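Filtisham Community Repair Shop - how we're getting on, second report

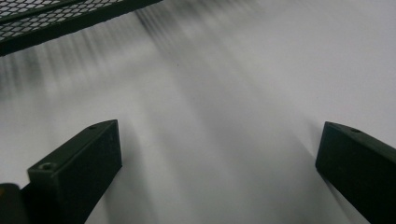
Hi Murray, and hello to everyone else at the Lundgren fund who gets this passed along. I promised you something longer than my last note, so get a coffee.

First, the money. We've spent most of the first half of the grant, and the big item was the electrical tester, which came in under what I'd guessed. I put the difference toward a second sewing machine (secondhand, from a school in Dreltodport that was clearing out its home ec room). I know that wasn't a line in the budget. You said on the phone it was fine as long as I wrote it down, so I'm writing it down!

We logged 130 items through the door between June and September. Of those, 83 went home working, and a good number of the others are waiting on parts. Lamps and toasters are still the bulk of it. Vacuums are catching up fast - mostly belts and clogged hoses, and one sock. Clothing has been slower than I hoped, though zippers have picked up now that the mornings are cold and people are digging out their coats.

The Thursday hours didn't work. I had us down for afternoons, and people with jobs couldn't make it, which I should have seen coming. We moved to 6 in the evening and the line went out to the sidewalk the first night. I'd like to keep it that way through the winter if the hall will let us. They want a bit more for the heat, and I'm still going back and forth with them over how much.

We also ran the first basic wiring class. I capped it at 20 people and that was too many for the benches we've got. Half of them spent the first hour watching over somebody's shoulder. Next time I'll split it into two evenings. The ones who stuck with it all rewired a plug and a lamp socket, and four have asked to come in and help at the counter.

What's gone badly: parts. We order through Arov and their minimum order keeps going up, so I end up either waiting weeks or buying more switches than we'll use in a year. I've asked the repair group in Dreltodport if they want to go in on orders together. They sound keen but haven't given me a yes yet.

For the second half I'm asking to move $3000 from publicity into parts and shelving. Word of mouth is doing fine without flyers, and the storage closet is a mess. If you need that on the official form, send it over and I'll fill it in this week.

Receipts are in the other envelope, in order this time.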